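# Why Does a Towel Drink Up Water?

Have you ever climbed out of the bath with drips running down your nose, grabbed a towel, and been dry again before you finished your song? Where did all that water go? It was on you, and then it was in the towel, and the towel didn't even look very different. I have wondered about this since I was small enough to be rolled up in one like a sausage, and I think it's one of the nicest everyday puzzles there is, so let's take our time with it.

First we have to talk about cotton. Cotton grows on bushes, in fluffy white puffs called bolls, and each puff is made of thousands of hairs thinner than the hair on your head. If you could cut one of those hairs and peek at the end with a very good microscope, you would find a tiny space running down the middle, a bit like a squashed drinking straw. People have been spinning cotton hairs into thread for a very long time (much longer than 2,000 years!), and they liked it for the same reasons we do. It's soft, it's strong, and it gets along wonderfully with water.

What do I mean by "gets along"? Well, water is a sticky sort of stuff. It isn't sticky like jam, but the tiny bits that make up water, which are called molecules, like to hold on to each other. That's why a raindrop on a window pulls itself into a neat little bump. Water also likes to hold on to certain other things, and cotton is one of its very favorites. Wax is something it doesn't care for at all. Drip some water on a candle (one that isn't lit, please) and you'll see it roll about in beads, looking for a way off.

Now put those two kinds of holding together. When water touches cotton, the first bit grabs the thread and creeps along it. The next bit is holding on to the first bit, so it gets pulled along too, and then the next, and the next, like a long line of children holding hands on the way to the park. Water can even climb UP this way, into the narrow gaps between the threads. Grown-ups call this capillary action, which is a splendid thing to say out loud at dinner.
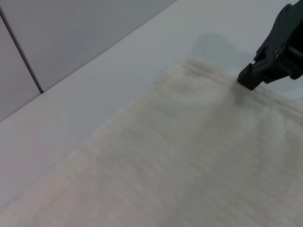
But a cotton T-shirt is made of cotton too, and if you've ever tried to dry yourself with a T-shirt at the pool, you know it's a sad business. You get a soggy shirt and you're still wet! So a towel must have another trick, and it does. The trick is loops.

Bath towels are usually made from a cloth called terry. When terry is woven, the machine leaves some of the thread loose so that it pops up in little loops on both sides. Look closely at a towel at home and you'll find them standing there like a tiny crowded forest. My friend Paraskevi Raptis, who taught weaving in Stustbridge for years and has very patient hands, once let me count the loops in a small square she had made as a sample. I got to 231 before I lost my place, and she laughed so hard she had to put down her tea.

All those loops mean there's a lot more thread touching your skin, and a lot more little gaps for water to creep into. Imagine you had a long piece of string and had to fit it into a matchbox. If you laid it flat you'd only get a little bit in, but if you folded it back and forth you could fit a great deal. Loops do the same thing with thread.

## Try it yourself

You'll need 2 glasses, some water, a few drops of food coloring, and a strip of paper towel. (Paper towels are made from wood fibers, and water likes those too.)

1. Fill one glass nearly to the top with water and stir in the coloring.
2. Leave the other glass empty and stand it right beside the first.
3. Fold the strip longways and hang it over both rims, so that one end is in the water and the other reaches the bottom of the empty glass.
4. Go and play, and come back to look every now and then.

The color should creep up the paper, over the top, and down the other side. After a few hours you'll find colored water in the glass that used to be empty. You could try it again with a strip of old cotton cloth, or with a bit of plastic bag, and see which one makes the best bridge. Do put a tray underneath, and ask before you borrow the food coloring, as it does love to get on sleeves.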